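Looking after a workshop bench (and the floor under it)

I've had a few emails asking how I keep my benches decent, so I've put it all on one page. None of it is clever, and most of it I pinched from Kojo Tsikata, who taught me to sharpen a chisel and still tells me I do it wrong.

Clear the top at the end of the day. All of it! I used to leave "just the bits for tomorrow" and by the end of December I was working in a space the size of a dinner plate. Now everything goes back in a crate at half past four and the kettle goes on.

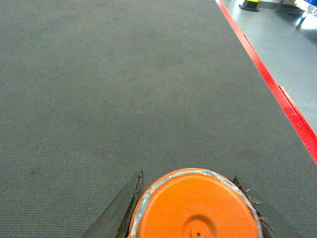 For a ribbed or textured top, brush first and wipe second. A damp cloth on a dusty ribbed surface only pushes the muck down into the grooves, and then you're there with an old toothbrush feeling sorry for yourself. Brush along the ribs, then across, then along again. After that, a barely damp cloth with a drop of washing-up liquid. Dark grey hides a lot, so get your head down low and look along it towards the light.

Edges get grubby faster than the middle (it's where we all lean). On painted metal I use a soft cloth and nothing scratchy. If there's a join in the edging, run a cotton bud along it every so often – you'll be amazed what comes out.

Now, wobble. If your bench has screw feet, don't go winding them all down in a temper as I did. Start with the one that's off the floor, turn it by hand till it just touches, then nip it up with a spanner. Check the bolts at the corners while you're down there. I give mine a go every 8 weeks, and there's usually one that wants a quarter turn.
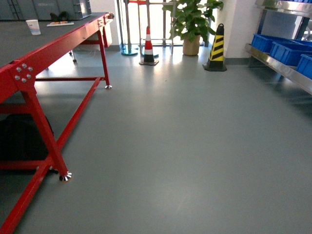 Floors next. A smooth grey floor shows every footprint when the sun's low, so I sweep towards the window and mop back to the door. Lift bags off the floor before you start! Sweeping round them leaves a neat little outline of fluff.

Keep drinks well back from the edge, and snacks on something you can pick up in one go. Vilhjálmur Þorgeirsson swears by a cup with a lid, and I do see his point, having once tipped a full tea into a drawer of screws.

Plants are fine in a workshop, by the way. Wipe the leaves when you do the windowsill.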